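Call for participants: interviews and work diaries on automation at Lemlow

We're looking for people who work, or used to work, at the Lemlow packing site in Clamside to take part in a study of what the new equipment has done to their jobs. You don't need to be for it or against it. If you're fed up with being asked, we'd like to hear that too.

Some background. When the Teludetti line went in last September, the staff handout promised that the machines would take over the dull lifting and leave people with "more rewarding tasks." I have read that handout several times and still can't find one of those tasks named. What I've heard from the floor so far is mostly about clearing jams, changing pads, and standing next to a thing waiting for it to stop. Maybe that is more rewarding than packing. I'd want to hear it from someone who does it.

The site is also now asking packers to spend part of a shift showing the job by hand with gripper tools, so the recordings can be used to train the next set of machines. I have questions about that. Is it paid at the packing rate or the training rate? Who decides when your fingers hurt enough to swap out?

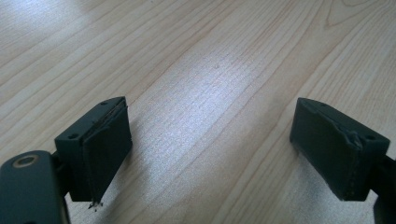 Management's own review, written by Ostermann, says output per shift is up and complaints are down. It counts 252 "engaged employees" and doesn't say what they were engaged in. It has one paragraph on wear and maintenance and none on who does the maintaining, or whether that work was added to somebody's old job without a change in title or pay. That gap is the main reason for this study.

What you'd do

One interview, 74 minutes at most, in person or by phone. After that, if you're willing, a short written diary over ten shifts. Plain notes are fine. Spelling doesn't matter.

Who can take part

Anyone 18 or over who has worked on the Lemlow floor, including temps, cleaners, and night crew. People who left or were let go are very welcome. Supervisors can apply but will be interviewed separately.

Pay

$203 for the interview and diary together, or half that for the interview alone. Lemlow isn't paying for this and won't see your name, your notes, or the recording. They get the published report when everyone else does.

How to apply

Write to Workplace Study, P.O. Box 747, Clamside, with your job, your shift, and a good way to reach you. Please don't use your work email. Letters must be in by 22/02/2023.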